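Unit 3. Task Automation and Job Content
Case: Plurnska linen service (D. Galindo)

Before July, an attendant folded and packed 18 towels per batch by hand. Under the new plan, folding moves to an automated cell. Attendants record demonstrations with hand-held grippers and later check the output.

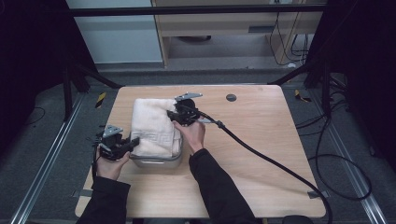 Three job grades change. Pay is still tied to pieces folded, although recording time produces none. Escobedo proposes an hourly rate for the first 500 demonstrations.

Reading: Escobedo, chapter 3, on piece rates.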